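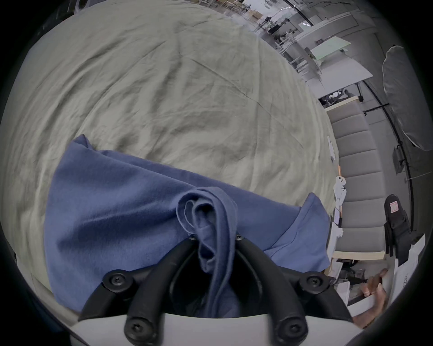

Un vêtement bleu pervenche sur un tissu vert sauge : les couleurs douces, premières candidates au lavage de trop.

Le grand mystère du 40 degrés

Ma mère lavait à 60. Sa mère faisait bouillir. Moi, je lave à 40 sans savoir pourquoi, comme on vote pour le même conseiller municipal depuis vingt ans. C'est le chiffre du milieu, celui qui n'engage à rien. Le linge en sort vaguement propre, vaguement rétréci, et toute la maison s'en contente.

J'ai commencé à me poser des questions en janvier, quand ma machine a rendu l'âme avec un demi-ensemble de draps prisonnier derrière le hublot. Trois semaines sans lave-linge, à mon âge, cela vous rapproche de la laverie automatique et de sa population. On y lit les panneaux, faute de mieux. Celui de la mienne énumère onze programmes, dont un « Mixte Délicat Intensif » que j'ai vu plusieurs personnes choisir avec assurance.

Emilian Dumitrescu tient un pressing à Himbridge, une galerie commerciale où subsistent en outre un cordonnier et une boutique de cigarettes électroniques. Il reçoit debout, derrière un comptoir où s'empilent les tickets roses. Sa doctrine tient en peu de mots : les gens lavent trop. Une chemise portée deux heures pour un déjeuner file au panier, un pull passe au tambour parce qu'il a traîné sur une chaise. « On me l'apporte boulochée, feutrée, grise, et on me demande ce qui s'est passé. Il s'est passé que vous l'avez lavée cinquante fois. »

Il a raison, et c'est très désagréable. J'ai fait le compte chez moi, carnet en main, sur une année entière : 225 lessives pour deux adultes et un adolescent, lequel change de tee-shirt comme d'avis. À ce rythme, j'aurai passé plus de temps avec mon étendoir qu'avec certains cousins. Nous avons donc décrété un régime. Les jeans attendent, les pulls prennent l'air à la fenêtre et les serviettes de toilette font une semaine complète, ce qui a failli provoquer une crise de gouvernement. L'année suivante, le carnet affichait 163. L'adolescent affirme que nous sentons tous mauvais, mais il le disait avant.

Reste la question de la lessive elle-même. Le rayon de mon supermarché s'étend désormais sur une longueur qu'on réservait autrefois au vin. J'ai essayé la Wondora, qui promet un « effet cocon » et parfume jusqu'au palier des voisins. J'ai essayé l'Altance en feuilles prédécoupées, si légères qu'on en met deux par prudence, puis trois. Dumitrescu, lui, utilise à la maison un savon en paillettes acheté en gros et refuse d'en dire davantage. L'adoucissant le fait soupirer. « Ça rend les serviettes douces et ça les empêche d'essuyer », dit-il en retournant à ses ourlets.

Et puis il y a le repassage, cette activité que tout le monde prétend trouver méditative. J'ai acheté un défroisseur vapeur Lozano à 400 euros, un engin monté sur roulettes qui siffle comme une locomotive et dont le réservoir se vide au milieu de la deuxième manche. Il occupe maintenant un coin de la chambre, où il sert de portemanteau. Les chemises que j'y suspends finissent par se détendre toutes seules.

Les étiquettes, enfin. Bassine, triangle, carré, fer, rond : il faudrait une après-midi et un lexique pour composer une machine dans les règles. La plupart d'entre nous les coupent parce qu'elles grattent. J'en ai gardé une, d'un gilet disparu depuis longtemps, où toutes les icônes sans exception sont barrées. Ni laver, ni sécher, ni repasser, ni nettoyer à sec. Je l'ai montrée à Dumitrescu, qui l'a examinée avec respect avant de me demander combien j'avais payé le gilet.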